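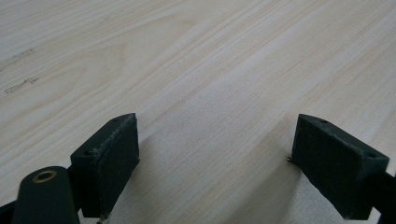
Fig. 7. Light wooden top with long grain lines. Dark marks near the left edge.

Section 4. Placing, Leveling and First Oiling of the Berge Table

Please read the complete section before you start. The assembly of the legs is explained in Section 3 and must be finished. The extension leaf, if you ordered it, is explained in Section 5 and should stay in its carton for now.

4.1 Before you begin

The table needs to rest in the room where it will be used. Keep it there for one full night, without the wrapping foil. The best conditions are a temperature of 21 °C and a relative humidity of 43 percent. Small differences from these values are no problem. A bathroom, a closed balcony or an unheated garage is not a suitable place.

You will need:

Hex key from the small bag (part 304)
Felt pads, one set (part 347)
Spirit level, not included
Two cotton cloths without color
Sondlow table oil, one can
Thin rubber gloves
A metal bucket or another metal container with lid, filled with water

4.2 Placing the table

Two adults are needed for this work.

1. Clean the floor at the place where the legs will stand. Sand and small stones can damage the floor and also the felt pads.

2. Stand at the two short ends of the table. Hold the table by the frame under the top. Do not hold it by the legs.

3. Lift the table straight up and carry it to its place. Do not pull it over the floor, also not for a short distance.

4. Leave a space of one hand between the table and the wall. If there is a radiator on the wall, leave the space of one arm.

5. Check that the chairs can be moved on all sides. If you have the extension leaf, remember that the table becomes longer on both ends.

CAUTION: The table is heavy. Keep your fingers away from the lower end of the legs when you put it down.

Note: Direct sun makes untreated and oiled wood change its color. In the first weeks please move vases, trays and table mats from time to time, otherwise a lighter or darker shape can stay under them.

4.3 Leveling

Each leg has an adjustable foot. The foot is completely turned in when the table leaves our workshop.

1. Put the spirit level on the middle of the top, first along the length and then across.

2. Find the leg that is too low. Lift this corner a little, with the help of the second person.

3. Turn the foot counterclockwise, as seen from below, until the foot comes out. Half a turn is often enough.

4. Put the corner down and read the spirit level again.

5. Repeat until the table stands quietly and the bubble is in the middle in both directions.

6. Tighten the lock screw above each foot with the hex key. Tighten it only until you feel resistance.

7. Stick the felt pads under the feet. On carpet the felt pads are not necessary.

Note: In old houses the floor can be very uneven. If a foot must come out more than the width of a thumb, put a flat wooden plate under it and begin again from step 1.

4.4 Looking at the surface before oiling

Wood is a natural material, and two tops are never the same. Lines in a warmer and a cooler tone can lie side by side. Darker places in the grain are permitted and are no reason for a complaint, provided that the surface feels closed and smooth. An open crack, a loose knot or a sharp place you should report to us before you apply any oil. After oiling we cannot exchange the top.

Look at the top by daylight from several sides. A ceiling lamp can hide scratches and can also make dust look like scratches.

4.5 First oiling

The top is sanded and delivered without oil. Do the first oiling before you put food or drinks on it.

WARNING: Cloths with oil can catch fire by themselves. Put every used cloth into the water immediately after work. Do not put them folded or pressed together into the garbage.

1. Open a window. Remove the dust with a dry cloth, always in the direction of the grain.

2. Shake the can well and put on the gloves.

3. Pour a small quantity of oil on the first cloth, never directly on the top.

4. Spread the oil thinly along the grain. Begin at one short end and finish at the other. Do not forget the edges.

5. Wait fifteen minutes. If a place looks dry in this time, give it a little more oil.

6. Wipe off all the oil that remains on the surface with the second cloth. The top must not feel sticky.

7. Let the table dry until the next day. Do not cover it.

8. Repeat steps 3 to 7 one time. For the second layer you will need much less oil.

Note: The wood becomes somewhat darker with oil. Please try it first on the underside if you are uncertain about the color.

4.6 The first weeks

Wipe the top with a cloth that is only a little damp, and dry it afterwards. Do not use steam, scouring powder or a product with bleach. Water rings can be treated with fine sandpaper and a drop of oil, see Section 6. Hot pots always need a mat.

After one month, check the lock screws from 4.3 again. In June or at the beginning of the warm season the air is often more humid, and the leaf can then move with more resistance. Do not use force.

4.7 If you need help

Write to Lultico Customer Care, attention Gifty Ofori, and give the order number from the sticker under the top. Spare felt pads and oil can also be bought at the Grollevlow shop.

Text of this section revised 9/13/24.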